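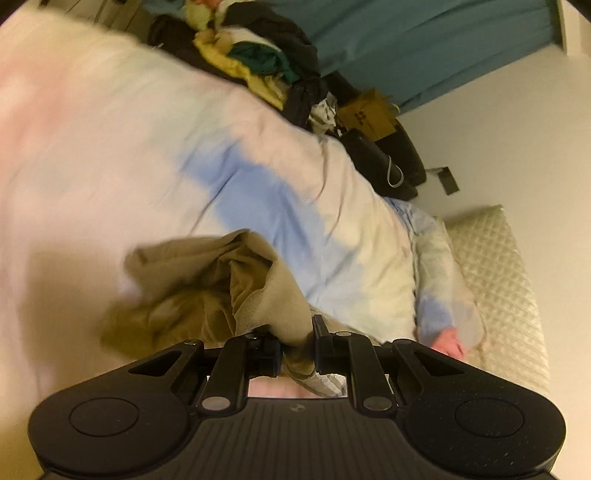
About Clondurska

Clondurska is a sewing and mending school with one long room, 19 machines and a kettle that never gets a rest. We teach people to make clothes, fix clothes and change clothes they already own into something they'd rather wear. Most of our students had never threaded a needle before they came through the door, and plenty of them now turn up on Saturday wearing something they finished the week before. We love that!

How we started

The school began as a weekly mending table at the back of the Orna fabric store. People brought in one pair of jeans with a blown-out knee, then came back with a bag of them, and pretty soon they were asking if they could learn to do it themselves. We moved to our own space when the table couldn't fit any more elbows. Orna still sells us our thread and lining, and they still send over anyone who walks in holding a torn coat and looking worried.

What we teach

Beginners start with the four-week basics course. You'll wind a bobbin, sew a straight seam (and a crooked one, and then unpick it), put in a hem and make a drawstring bag to carry your things home in. After that you can go wherever you like. We run 23 classes over the year, from zippers and buttonholes to shirt collars, quilting by hand, darning wool and fitting pants to the body you really have.

The class people ask about most is Flullness, our long course on gathers, pleats and big skirts. The name was a typing mistake on a flyer, and by the time we noticed, the class was full and everyone was calling it that. It covers smocking, box pleats, godets and how to get four yards of cotton into a waistband without crying. Bring an iron you trust – ours are fine, but they get busy.

The Kakakhel Room

Upstairs is the Kakakhel Room, our pattern library. It holds about 632 paper patterns, sorted by garment and then by size, and students can trace any of them for free. Some are so old that the instructions fit on half a page and assume you know everything already. Please don't cut the originals. Tracing paper is in the wide drawer under the window, and the good pencils are in the jar next to it.

Who comes here

Teenagers making prom outfits, new parents shortening curtains, retired tailors who want company, people who bought a machine three years ago and have been scared of it ever since. Our classes are small, so there's always time to stop and look at a puckered seam together. You can bring your own machine or use one of ours, and left-handed shears are on the hook by the cutting table.

Come and see us

Open evening is the first Thursday in May, from 6 p.m. You can try a machine, flip through the patterns upstairs and sign up for summer classes on the spot. Bring something that needs a button – we have several thousand.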